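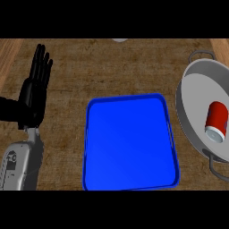 Black robotic hand, fingers up, at a wooden table (rendering)

From: Junaid Shaikh
To: Gridville Trail Runners list
Date: 2 June 2026
Subject: Re: [gtr-list] Orlandini Relay, leg order and who wants the ridge

Benedetta Colombo wrote:

> Hi all,
>
> The Orlandini has confirmed our place for July, same rules as last
> year: four runners, four legs, baton has to be handed over inside the
> box and not thrown (you know who you are). The big change is leg 3.
> It used to go along the river road and now it climbs over the ridge
> at Avthorpe. They list it as 910 feet of climbing, nearly all of it
> in the first half, and then you come down through the orchard to the
> exchange at the school.
>
> I have three people for legs 1, 2 and 4. Has anybody run the new
> leg 3 yet? Is it something we give our fastest person or our best
> climber? In our case those are two very different people.
>
> Also please tell me if you still have your team shirt from last
> year. I'm missing one medium.
>
> Benedetta

I ran it! I went out there early yesterday with a water bottle and the course map and I've been wanting to tell somebody about it ever since, so thank you for asking.

Short answer: best climber. Longer answer follows, and it is long, sorry.

The first mile out of the exchange is flat and it will fool people. It's a farm lane, good surface, and you've just been handed a baton with everybody yelling at you, so you're going to want to fly. Please don't. The climb starts at a metal gate on the left and there is no easing into it. I walked two pieces of it and I don't feel bad about that at all — I was passing nothing but cows, but I'm pretty sure I would have been passing runners too. Anyone who can hike hard with their hands on their knees is going to make up a lot of places there.

There's a false top. You come out of the trees, you see sky, you think you're done, and then the path bends right and keeps going up for what felt like another week. The real top is at the radio mast. If whoever runs this remembers one thing from this email, make it the mast.

Then the view! You can see all the way back to Gridville and the reservoir behind it. I stopped and ate half a sandwich, which I don't recommend on race day.

The downhill is the part I'd want somebody to practice. The top section is loose rock and I took it like my grandmother coming down a ladder. After the stile it turns to grass and you can really open up, and the orchard is a blast, soft ground and a steady slope, with the school in sight the whole way. Two of the turns in the orchard weren't marked yet, so go left at the water trough and left again at the shed. The race people usually put tape out but I'd still learn it.

On shoes, I wore my road pair and slid around on the rock. Trail shoes for sure, even with that flat first mile.

As for who should do it, can I put my hand up? I'm nowhere near our fastest but I love this kind of thing, and I'd happily give up leg 2 for it. If Benedetta wants somebody stronger on the descent I won't sulk (much). Leg 2 is fast and flat and would suit any of the track people who keep saying trails aren't for them. Come on over, it's one leg, you'll like us.

A couple of other things while I'm here.

Results this year are going through Pollovum, so we need to register as a team there and each of us has to accept the invitation. Mine landed in spam. We're team number 1395, and you'll be asked for that when you sign in. You can change the leg order right up to the evening before, so nothing we decide now is final.

Entry is $100 for the whole team. I'll pay it and you can each send me your share whenever.

For anybody who wants to see the ridge before the race, I'd love company on another run. My idea is to do legs 3 and 4 back to back, which comes to 14 miles if we start at the leg 3 exchange and finish in the town square. We'd leave one car at each end. No pace, we wait at the gate, at the mast and at the school, and there's a faucet by the school parking lot where you can fill up. Reply on the list with mornings you can't do and I'll pick one from what's left. If you're not on the team, come anyway. Last year's practice run had more people on it than the team did and it was the best day of my summer.

One question back to Benedetta: is the handover box at the end of leg 3 on the grass or up on the pavement? I looked for paint and couldn't find any. It matters a bit for whoever is waiting there, as there's a curb between the two and I can picture exactly how I'd meet it after coming down that orchard at full speed.

I still have my shirt, and it's a large. I do have a feeling that a medium got left in the back of my car after the picnic. I'll look tonight and wash it before I hand it to anyone.

Junaid

--
gtr-list: Gridville Trail Runners
To leave the list, send a blank message with "unsubscribe" in the subject line.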